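# The Cosdale open bin

I sell a lot of bins. Some of them are tall, some nest, some come with lids that never quite fit after the first year, and then there's the Cosdale, which is the one I'd keep if I had to clear out the whole shop and start over. It's a plain rectangular metal bin with an open top. I know, it doesn't sound like much! But I've been using one on my own sorting bench since June and I've got opinions.

We get ours from Dindach, in two depths. The shallow one is what most people should buy. You can see everything in it, you can reach into the corners without losing your sleeve, and small stuff doesn't disappear under big stuff quite so fast. The deep one is for bulky things – towels, coats, the blanket pile – and I'd only go for it if you know that's what you've got.

## What it's good for

Mixed stuff, mostly. I mean the pile that doesn't belong anywhere yet: a cloth, a couple of little things from the bottom of a bag, whatever was on the counter when company rang the bell. You tip it all in and sort it later. A fabric basket is fine for this until something sticky goes in, and a cardboard box is fine for about a week (less, if you have my kids).

The floor of the bin is bare metal. No liner, no felt, no rubber mat. I had a long back and forth with Antonina Nazarenko over this, who does our ordering and wanted me to stock the lined version from Ekus instead. Liners are quieter, I'll give her that. Drop a set of keys into the Cosdale and the whole house knows. But crumbs get under a liner and stay there, and I got tired of peeling the thing out to clean it. Bare metal gets a wipe and you're done.

If the noise bothers you, do what I do and throw a soft cloth in first. Small things land on it and stay put, and you can lift the lot out in one go. A light-colored cloth works best, especially if you're keeping dark little bits in there, which are very easy to miss against anything navy or black.

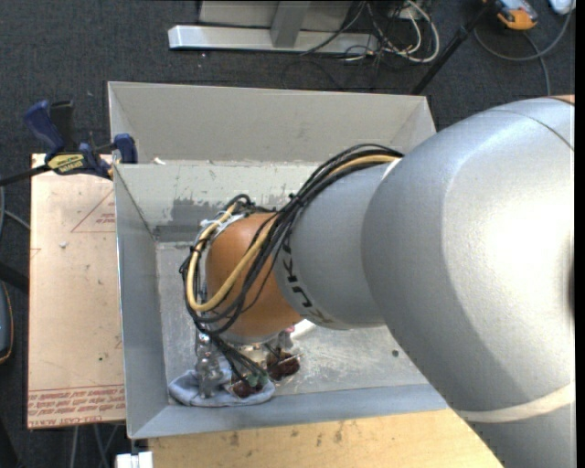
## Corners and front wall

Corners are where bins win or lose for me. Cloth bunches up against the front wall, it always does, and then something small tucks itself into the folds and you spend ten minutes hunting for it. With straight walls and an open top you can come at it from directly above, pinch the cloth by its thick fold and pull it clear. Bins with a rolled-in lip make you hook your hand under and feel around, and I've given up on those entirely.

My one grumble: shiny or see-through things are hard to spot on a bare metal floor. I once "lost" a glass stopper for two days and it was sitting there the whole time. A desk lamp off to one side helps a lot.

## Sizes, price, stock

- Shallow, open top: 2594 in the shop's own coin (we take Mahama store points, one point to one coin)
- Deep, open top: 4000, same deal
- Order 50 or more of either size and I'll work out a better price, just write to me
- No lid for either one, and please don't ask me to make one fit

The shallow goes out the door faster, so if the page says it's in, it's in, and if it says it's out, Antonina has already ordered more. Deep ones take longer to come. I'd rather tell you that now than have you checking the porch every morning.

## Looking after it

Warm water, a drop of dish soap, a soft rag, and dry it right away. Skip the steel wool. It scratches, and then every scratch holds on to lint – ask me how I know. If you're storing cloths in it for a long stretch, shake them out now and then and check nothing has been left folded up inside. I found half a cookie once.

Feet don't come with it, so on a polished table put 2 strips of felt under the long sides. We keep felt at the counter, and I'll drop a couple of strips in with your order if you leave a note when you check out.

Returns are fine as long as it hasn't been dented. Keep the box until you've decided, even if it's in the way.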